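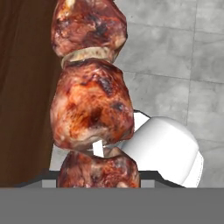
Grilled meat and onion on a skewer

Oltura Dog Boarding – Common Questions

How many dogs stay at one time?
We take 13 dogs at most. Small dogs sleep in the front building.

What shots does my dog need?
Rabies, distemper and kennel cough. Email the records to Karlijn Van Rooij before drop-off.

Can I bring my dog's own food?
Yes. Pack each meal in a bag with the dog's name on it. If you run out, we feed Hosard dry food and add it to your bill.
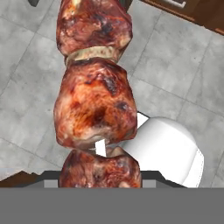
Three chunks of roasted meat

Do you give table scraps?
No. Please don't pack cooked bones or anything made with onion or garlic.

Can you give medicine?
Pills, yes. We don't give shots. For those, ask the Vandenberghe clinic about medical boarding.

When are drop-off and pickup?
Drop-off is before noon. Pickup is until 4 p.m. – after that we charge for another night.

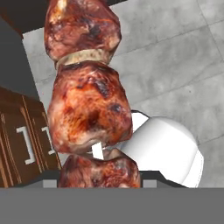

Skewered meat, close up

Do you board cats?
Not at this location. Isabelle Carrier takes cats at our Tollitz house.

How do I cancel?
Call or email Gerrit Smits. Deposits for July stays are not refunded.

Last updated Jun 20, 2019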